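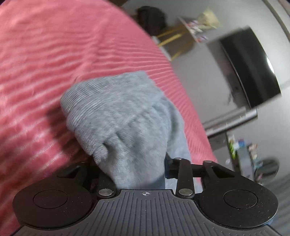 Light grey one, over the bed. The ribbed part is at the top.

Folding knitted things: on the bed or on the table?
Posted in Laundry and Closets

chaimae_k
Hello all. I moved in April and now I have no table big enough, so I fold everything on the bed. My bedspread is the pink-red one with raised ribs. With shirts it is fine. With soft grey things like this one I never get a flat result, the ribs of the cover push from under and the sleeves go where they want. Do you fold on the bed or somewhere else?

Wiriya77
On the bed, always. Pull the cover tight first and it is flat enough. I have the same kind of cover in blue and I fold a full basket every Thursday.

ynyr.k
I do not agree with Wiriya77. A mattress is soft, so your hand sinks when you press the fold. I use the ironing board at its lowest position. Is yours knitted or fleece? I cannot tell from the photo.

chaimae_k
Knitted, but a little fuzzy after many washes. The ironing board is too narrow for me, one side always falls down.

ynyr.k
Then fold the sleeves in before you lay it down. Hold it by the shoulders, not by the hem. If you lift by the ribbed band it becomes wide with time. It happened to two of my sweaters.

Wiriya77
Mine are lifted by the band for years and they are the same size as before. I think it depends on the yarn.

iman_b1004
Why fold at all? I roll them. Sleeves in, then roll from the bottom to the neck, and they stand in the drawer. For this the bed is good.

chaimae_k
Iman, do they keep a line across the front when you roll?

iman_b1004
A small one if the drawer is too full. I take one or two out and then it is okay.

chaimae_k
Thank you, I will try rolling with this one tonight and fold the others on the floor, on a towel.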